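Handheld gripper notebook, Veltis cell work
December, started 9:40
4 min read

Carrying on from the last entry. The job for today is to get the pad rules written down in a form we can hand to Rampersad before they start their own collection runs. Volodymyr wants one page. I have more than one page of notes, so this is the long version and he can cut it.

Station 4, bin and glove task, two grippers.

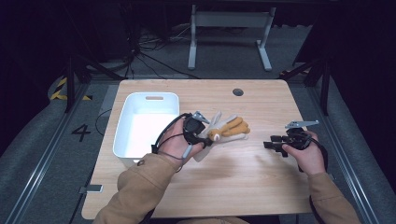
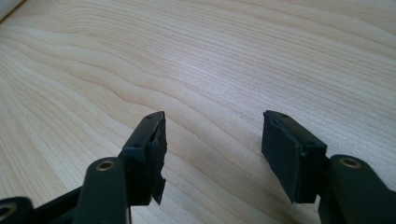
Station 4, same session. First: both grippers over the table. Second: the fingers close up, with the torn pad on the left one.

The left pad in the second picture is a reject under any version of the rule. There is a flap hanging off near the bottom and the edges are ragged. The right pad is scuffed and a bit lumpy but it is whole, and under the old wording it would pass.

Old wording (from the Reton sheet): "Replace pads when worn." Two people read that two ways. I asked Zineb and Volodymyr separately what "worn" means. Zineb said any edge you can catch with a fingernail. Volodymyr said when it starts dropping things. By the time it drops things we already have a stack of episodes recorded with a bad pad, and somebody has to decide whether to keep them.

Draft rule, pads:

1. Look at both pads before the first episode and again every 60 episodes. Open the jaw fully to do it.
2. Any tear, flap or missing piece: stop and change it. Do not trim a flap and carry on.
3. Scuffing alone is fine.
4. Lifting at the top edge, where the pad meets the finger body: press it. If it moves, change it. If it doesn't, write it in the log and check again at the next stop.
5. Change both pads together, even if only one has failed.
6. Pads come out at 300 episodes whatever they look like.

Zineb disagrees with 5. Her point is that it doubles pad use and we cut these ourselves. My point is that a fresh pad against an old one closes off center and the soft items rotate when you pick them up. We tried it both ways last month with the Vernov foam and the mixed pair was noticeably worse on the glove. Leaving 5 in for now. She will run a proper comparison, 40 picks per pairing, and we go with that.

On 6, 300 is not from a standard. It is a bit under where our earliest failure came in. If Rampersad uses a different foam they need to find their own number, and the page should say so.

Draft rule, cables:

Cable goes down the outside of the wrist with enough slack for a full reach across the table. Not between the fingers. Not under the strap. Check slack with the arm all the way out before recording. We had 3 connector faults this fall and all of them were from a short cable being pulled at the far end of a reach.

Draft rule, table:

Only the items on the task card. Bin goes at the left end, same end every time. Anything that rolls off goes back to its start position and the episode gets marked, not deleted. Volodymyr wants the marks to use fixed codes. I agree, free text has been useless to search. Codes so far: D for dropped item, P for pad, C for cable, O for operator stopped. Need one for "wrong item on table."

Floor: cables kept out of the operator's standing area. The posted station number stays visible. I want to add that spare stands get parked on the taped-off storage side, but we don't have a storage side yet. Ask at the layout meeting.

What to do with episodes recorded on a failed pad. This was the longest argument. Options were throw out everything back to the last good check, or keep it and mark it. Settled on keep and mark with P, back to the last good check. Training side can filter. This only works if the checks are logged with an episode number, so the log sheet needs a column for it. At the moment it has a time and initials and that's all.

Also talked about who can call a stop. Answer: whoever is holding the grippers. They don't need to ask first. Put this at the top of the page, above the pad rules.

Open items:
- Fingernail test or no fingernail test. Zineb to write a sentence we can both live with.
- Screws on the fingers: torque value? We have been doing them by feel. Volodymyr to look at what the Reton drawing says.
- Linkage bushings, how often to check for play. No rule at all right now.
- Photo of a good pad and a bad pad for the page. Bad one we have.
- New log sheet with the episode column.

14:15. Sent the draft to both of them. Volodymyr already replied that 4 is too long. He's right, but I don't see which part to drop. If you can't press it and decide in a few seconds the rule is no good on the floor. Maybe just "lifting edge that moves, change it."

Left off at the bushings.

Veltis cell notebook, internal. Questions to Zineb Fawzy or Volodymyr Pavliuk. Back to top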